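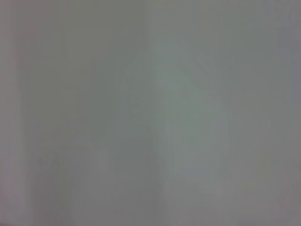
Myung-ja Um asked whether I'd tried the paint store first, and yes, I did, but the match came back too green and I'd love to hear from people who have done this at home!

So, the long version. We're repainting the hallway and the little landing in our place in Teltham, and I have fallen hard for soft gray. Cool in the morning, nearly green by lunch, a bit mauve once the lamps are on – I could watch it all day. The trouble is that the old color has no label left on the can, and I only want to redo the lower part of the wall. Do I patch it, or paint the whole thing corner to corner? The landing is 28 square feet, so it isn't a huge job either way.
Ha-rang Hong

Corner to corner, every time! I did my stairwell last September and tried to be clever with a patch. Even with paint from the same can you could see the edge when the sun came in sideways. Stop at an inside corner and your eye forgives a lot.

Get a sample pot and paint it on a big piece of card, two coats, then move the card from wall to wall for a few days. Gray picks up everything near it. Mine looked pink beside the front door (red rug!) and perfectly fine upstairs. Keep the sheen the same as the old wall too, or the light will give you away even if the color is spot on. And wash the wall first – hallways get greasy at hand height.
Treasa Buckley

I used Plader 405 in matte and it's lovely. Not sure they still make it.
Jae-in Byun

Seconding Treasa on the card. If the store match is too green, take the chip back and ask them to adjust it, mine did it while I waited. Bring a piece from behind a switch plate if you can, that part hasn't faded. I spent 20 dollars on samples and loved every minute of it. Please post the color you end up with!
Oda Blomqvist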